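# Two-Arm Task Station, Catalog No. 1261

**Prallomport College, Student Equipment Library**
Entry revised December 4, 2020

The Two-Arm Task Station is held by the Equipment Library for use in the Introduction to Manipulation class and by teams entered in the Drultetti Student Challenge. It is kept in Room 428 of the Gunn Building and may not be removed from that room. Individual objects from the task set may be signed out separately under the terms given below.

## Intended use

The station supports short exercises in which two arms share one table and one set of small objects. Students operate the arms by remote control in the first part of the course and submit recorded runs for grading in the second. Teams preparing for the Challenge use the same table and the same objects, so that class work and competition work can be compared.

The station is suited to light desk items. It is not approved for liquids, glass, blades, or any object with an exposed battery.

## What the entry includes

- Two arms, each fitted with a black two-finger gripper
- One table with a light top
- The small-object task set
- Operator controls and one recording computer
- Printed setup sheet and run log
- Storage box for the task set, supplied by Groteck

Replacement fingertips are held at the service desk. They are fitted by staff only.

## The pencil case exercise

The exercise most often booked is the pencil case. The task set provides a white hinged case and several items to go with it, including a marker. The version assigned to each team is printed on the run sheet, and a run may call for opening the case, placing an item in the tray, taking an item out, or closing the lid.

Each run is scored out of 100 points. Points are given for the final position of the objects and for the condition of the case at the end of the run. Points are withheld when an arm strikes the table or the other arm, or when an object leaves the tabletop. A team that stops a run for safety may repeat it without penalty, provided that the stop is entered in the log.

New operators commonly bring both grippers to the case at the same time. Course staff recommend that one arm remain open and clear of the case until the other has finished its move. Teams should also check the slack in the gripper cables before each run. A cable lying across the working area can shift an object and make the run invalid.

The lid requires particular care. It should be approached slowly, from the edge, and should never be pressed flat against the table with a gripper. Cases with a damaged hinge are to be returned to the desk and must not be repaired with tape or glue.

## Booking

The station is available to 8 teams each term. Places are assigned in the order in which complete applications are received. Applications for the next term open in January.

An application must include:

1. The team name and the course or Challenge division
2. A list of all operators, each with a current safety card
3. The exercises the team intends to run
4. The storage space required for recordings

Sessions begin and end at the posted times. Setup and cleanup form part of the session. Teams that leave the task set incomplete will have their next booking held until the missing items are found or replaced.

## Rules at the station

The stop button must be within reach of an operator whenever the arms are powered. Hands are to be kept off the tabletop while either arm is moving, and objects may be reset only after the operator has called a stop. Closed-toe shoes are required. Bags, coats, and drinks are to be left on the shelves outside the room.

Floor tape marks fixed positions for equipment and is not to be moved or covered. Requests for a different layout should be made in writing to the Equipment Library before the session.

Recordings remain on the station computer until the end of term, after which they are deleted. Teams are responsible for making their own copies. Recordings submitted to the Challenge must be unedited and must show the table for the full length of the run.

## Station in use
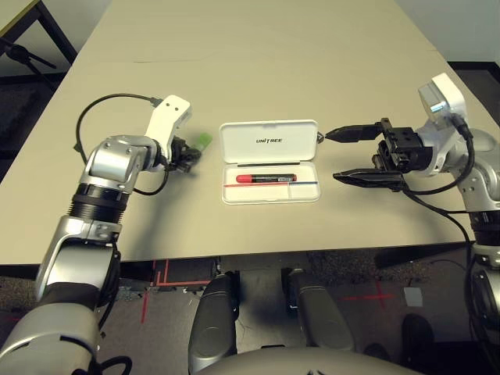
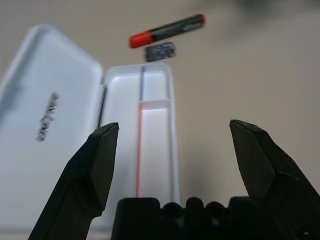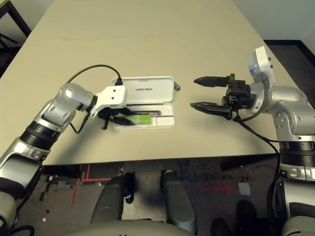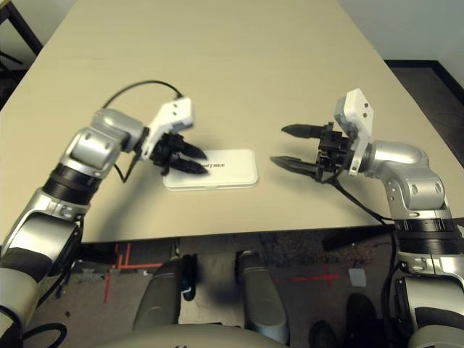
*Catalog No. 1261, work with the white case. The second view is from the wrist; the others look down over the table.*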